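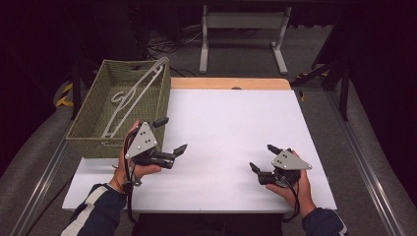

Hand-held grippers: buying and budgeting FAQ

How many units do I need per station?
Two, one for each hand. Riltisora ships them as a matched pair.

What does a pair cost?
2292 USD, cables included. Freight is quoted separately by Vilteck.

Should I budget for spares?
Yes. Plan on 4 spare fingers per station for the first year.

What work surface is suitable?
A matte board on a steady table. Leave room at the side for a basket or bin - parts should not crowd the center.

When do new prices apply?
In April. Orders placed before then keep the current rate.

Last updated 2021-03-21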